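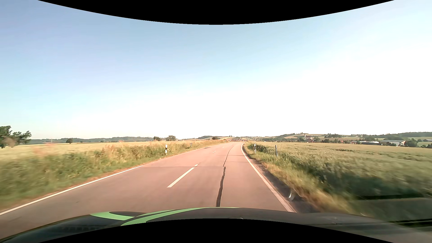
Ľubica Trnka keeps her hands in her lap when she rides in the test car. It's a habit she picked up in her first month at Orkden, when she kept reaching for a wheel that wasn't in front of her.

"People do it on the open days too," she says. "They sit in the passenger seat and press the floor with their right foot. I tell them it's fine, there's no pedal there."

Orkden develops driver assistance software, and each April it lets visitors ride along on the country roads near Semitz. A safety driver sits behind the wheel the whole way. This year the driver for the morning rides was Branislav Tichý, who has logged 1,624 hours in the company's cars.

The route is mostly two-lane road between fields, with white edge lines and a broken line down the center. Trnka, who works on lane detection, likes it for its faults. Old asphalt gets cracked, the cracks get sealed, and a sealed crack running along the lane can look a lot like a marking to a camera.

"A dark line is easier than a light one, but in low sun the sealant shines," she says. "Then you have a bright stripe in the middle of your lane and the software has to decide what it is. An early version followed one. Only for a moment, and Branislav took over, but we talked about it for weeks."

Tichý remembers it as less dramatic. "It drifted. I corrected it. I wrote down the time and we went on."

His job on the demonstration rides is mainly to watch the road and keep his hands close to the wheel. He also does most of the explaining, though he would prefer not to. Visitors ask him whether he gets bored. "I tell them yes, sometimes. Bored is okay. You still have to look."

The software in the demonstration car is called Prirkik. It was trained on 3,000 clips of rural driving, of which 972 were picked out by hand for worn or faded paint. The maximum speed on open days is 80 kilometers an hour, and the system is switched off before the car enters a village.

Trnka is asked every year when the car will be able to do the whole trip alone. She doesn't give a date. "I say that it stays between the lines on this road, in this weather, with Branislav sitting there. Some people are disappointed. A farmer told me his tractor already does that, and he's right, but his field has no oncoming trucks."

A second route, past the Cheung warehouse, is planned for next year. It has a long stretch with no center line at all. Tichý has driven it by hand and has asked for the edges to be mowed first.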